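From: Thirumalai Panicker
To: cell-integration list
Subject: Re: Gulline dual-arm cell package, sim trial

Thirumalai Panicker wrote:
> Has anyone run the Gulline package past the vendor demo? We're
> deciding in November. I care about bowl-to-bin transfer of small
> cylinders, mixed colors, parts touching each other.

Replying to my own post now that the trial license came through. I loaded the stock cell in simulation: two arms, round feeder bowl with a straight divider, blue bin beside it. The arm and gripper models import without edits. Joint limits are in a separate file that has to be pointed to by hand.

Placing into the bin is the easier half. Approach is vertical and the wall clearance is a parameter, default 7 mm, set per bin.

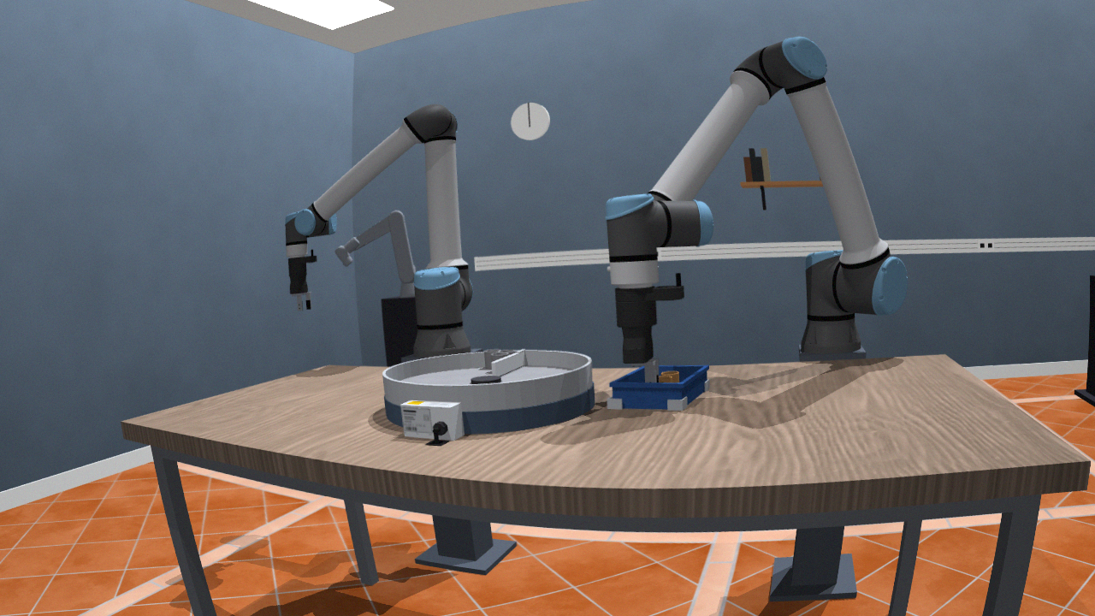
Prothero: we left that clearance at default and regretted it on a narrower bin. The planner accepts the value without checking it against the gripper width. Sostov has had the bug report since the spring release and it is still open.

Noted, and I can reproduce it. The check is missing on the import path too, so a bin loaded from CAD gets the same treatment.

Picking is where I have more to say. With parts standing against each other near the divider, the grasp planner has to find finger room on two sides, and the candidate list gets short.
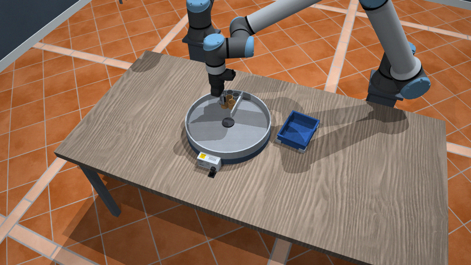

Raising the candidate limit from the default to 2,000 helps, at a cost of some 2 seconds per plan on our workstation. The limit is global – I would want it per zone, so that open areas of the bowl don't pay for it. Color is a filter applied after grasp scoring, which wastes most of the search when only one color is wanted.

Brumbridge quoted us for the package with support but left out the second arm's runtime license. Ask for that line separately. I'd also like to hear from anyone who has moved a tuned cell from the simulator to hardware, and which parameters had to be redone.

T. Panicker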